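Arm build: gripper keeps missing the cupboard door handle

Posted in Home Robotics and Automation

Flukier
Hi all, I've been building a little arm in the garage since March and I'm stuck on the same thing every night. It's a secondhand Breker arm with a two-finger gripper I printed myself, and the job is simple (ha): grab a cupboard door handle, pull the door open, let go. It gets to the handle beautifully, closes on it, starts pulling, and then 11 times out of 18 the fingers just slide off when the door's partway round. I've tried squeezing harder, and all that did was cook a servo. The handle is a round bar, the fingers are flat PLA with nothing on them. Do I need a bigger servo, or am I doing something daft?

Sugeng Wijaya
Not daft, I did exactly the same thing at our shared workshop in Dindbridge and burned through two servos before somebody took pity on me. You've got two problems, I reckon. First one is bare PLA on a smooth bar, it's like picking up a wet olive with two rulers! Put something soft and ribbed on the inside of each finger. I print mine in TPU at 215 degrees, nice and slow, and make sure the filament's dry or it comes out like fairy floss.

The second one is your path. If you're pulling in a straight line, the door isn't going that way, it's swinging round its hinges and dragging the handle sideways out of your grip. Measure from the hinge line to the handle and move the gripper along that arc. Then let the wrist turn with it, or loosen the grip a touch so the bar can roll between the pads. My misses pretty much stopped once I did both, and I went back to the cheap servo.

Oh, and practise with the door held at a few different angles before you try it from shut. Much easier to see which bit of the swing is giving you grief.

Kwok
bigger servo. had the same trouble and 13 kg worked for me

Flukier
Thanks both! Sugeng, I was absolutely pulling straight back, so that explains the horrible creaking. TPU is on the printer now and I'll have a go at the arc on Wednesday after work. Kwok, I'll keep the bigger servo up my sleeve in case, but the wrist won't love the extra weight.

Sugeng Wijaya
Good stuff. Check your screw heads sit flush near the fingertips too, mine used to catch on the door edge and I blamed the code for a week. If the pads peel, rough up the plastic with a bit of sandpaper and glue them again, and leave it overnight this time (I never do, and I always regret it). Give us a yell if the wrist starts fighting you. 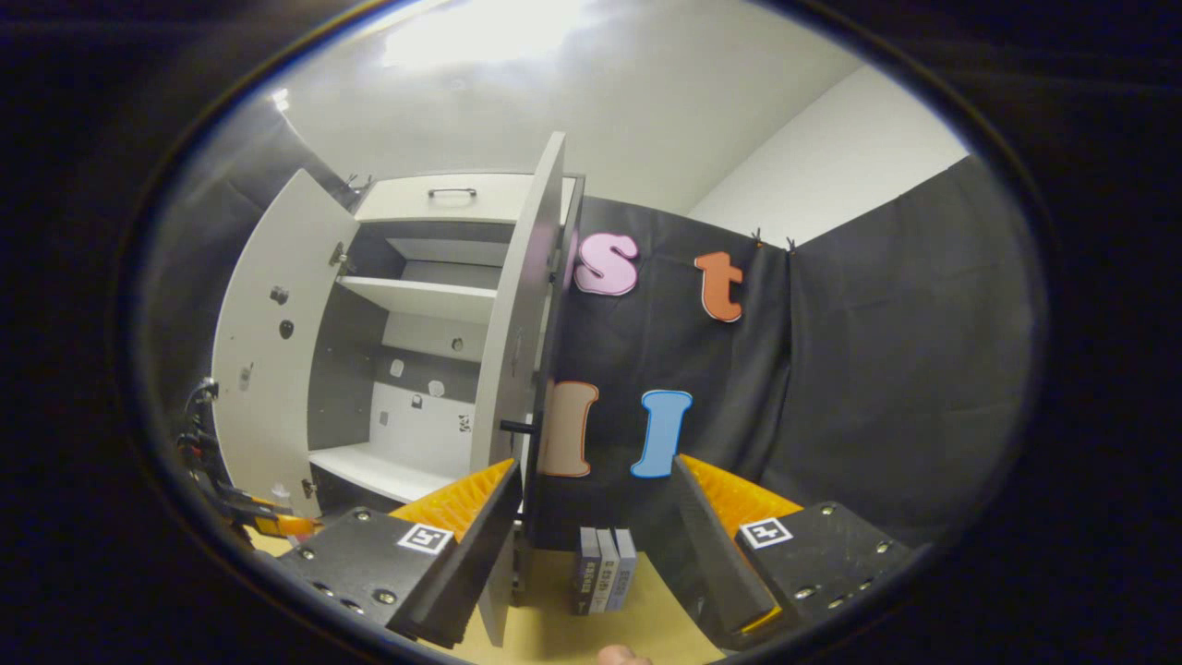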